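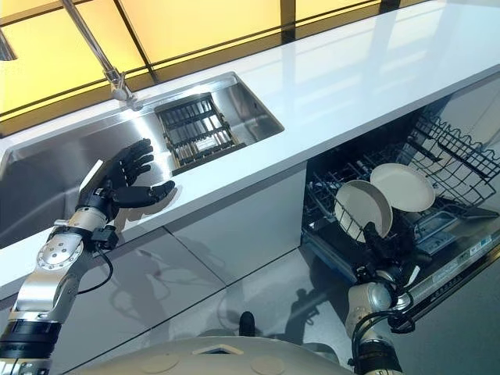

Figure 1. Right hand at the lower rack, left hand open over the counter.

Section 3. Kitchen shift with the Xaba unit
Werkevport staff canteen. Revised by Isamu Higuchi, November 28, 2020

The unit takes over unloading. Staff still scrape, load and start the machine, and one person per shift is now the kitchen lead.

1. Lower the dishwasher door fully and pull out the lower rack.
2. Log in on the Wurkico tablet and select Unload.

CAUTION: Stay outside the floor line while the arms are moving. 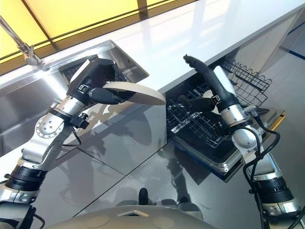 Figure 2. Spatula held in the left hand, with the dishwasher open.

3. Watch the first utensil and the first plate. If a grip looks wrong, press Pause - do not reach in.
4. Clear small items and loose wire from the work surface before resuming.
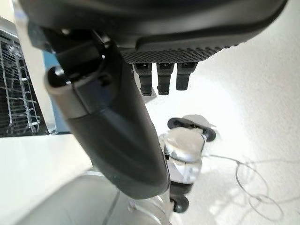
5. Set hand speed to 70 percent for bowls. The unit may use both hands for these.

Note: A bowl can take up to 59 seconds. Use the time for tables or prep.

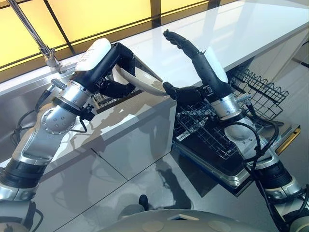 6. Select End, wait for the arms to park, and enter any breakage in the shift log.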